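Unach: planning gallery

Gindport workshop pages / Equipment / Before we order

On this page we collect pictures and notes from the planning of Unach, our project for a small mobile robot which will carry light things between rooms. The robot is not bought yet. We work at the moment in simulation, and we use what we learn there to decide on which items the money should go. The notes under each heading are short and they follow the order of the budget sheet, so it is easy to read both together.

If you come from another workshop and want to make a similar plan, please take what is useful. The prices are what was offered to us and they can be different for you.

The room model

We call the simulated room Sala. It was made at Gindport with free software and it cost us only working time, which we have put in the sheet as 7 days. The first version had plain walls and no windows, and every camera we tried in it gave good results. This was nice to see but it did not help us to choose.

The second version has more glass and more daylight. We keep the picture size small, so that the computer we have already can manage it. The edges become rough and the textures soft, but for a first comparison of cameras it is enough, and we prefer to spend later on the real sensor than now on a graphics card.

Sala, second version: light from the glazed double door makes two patches of small bright rectangles in front of it. At the left edge, a piece with a patterned, fabric-like design.
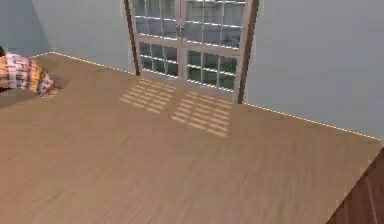

Depth camera

The bright patches are the hardest part of the room for us. In our runs, the simple colour camera took the lines between light and shade as borders of an object, and the planned path went round them. With depth information this happened much less often. For this reason the depth camera moved from the list "nice to have" to the list "must have".

The price for one camera is 400 euros with the cable and the holder. We will order one first and not a second one as spare. If it is broken, we have to wait for the delivery, and we accept this.

One thing to check before you order: ask the seller how the camera works behind a window with direct sun. In a simulation the sun is polite. It stays where you have put it and it is never brighter than you allow.

The base

For the wheels, motors and battery we asked Trimen for an offer. They sell the base as a closed unit, with a flat plate on top where you can fix your own parts. The offer is 828 euros for the small base, tax included, transport not included. The larger base can carry more, but it does not turn easily in our corridor and the battery is a different type from what we have.

We have read the offer several times and found these points which were not clear to us in the beginning:

The charger is a separate line. It is easy to forget it when you compare with other sellers.

The guarantee is for the motors and the electronics. The battery is excluded after the first year.

Software updates are included for 3 years. After this time the base continues to work, but there is no help by telephone.

We also asked whether the base can be returned if the wheels are not good on our floors. The answer was yes, when it is unused, and this is of course difficult - you can not test wheels without using them. So we have made the tests of the change between two floor types in Sala as well as we could, and for the rest we take the risk.

Computer on the robot

No order for now. The small computer from our old project will be used for the first tests. It is slow with depth pictures, perhaps too slow, but we would like to see this with our own numbers. There is a reserved line in the budget for a better one and it stays empty until autumn.

Things on the floor and soft objects

Soft things with strong patterns are a question which we have not solved. A bag, a cushion or a folded blanket does not have a clear shape, and a pattern can hide where the thing stops and where its shadow starts. We want to put more of such objects in Sala in different places and repeat the same drive each time. It costs nothing, only patience.

If the results are bad, we must add a bumper with a contact switch at the front of the base. Trimen has one in the catalogue. We did not include it in the first order, but we left the holes free on our drawing of the front plate.

Doors

Unach will not open doors. We discussed an automatic opener and took it out of the plan, as the cost was higher than that of the base itself and the electric work must be done by a licensed firm. During a drive the doors on the route will be fixed open by hand. Glass doors are marked in the map as closed walls, also when they stand open, until we trust the sensors more.

What is next

The order for the base and the camera goes out in May, if the transport price is confirmed before. Until then we continue with Sala. The next changes are a lower sun, a cloudy version without hard shadows, and a darker floor over the whole room.

When the base has arrived we will add pictures of the unpacking and of the first drive to this page, and the budget sheet will show the paid prices next to the planned ones.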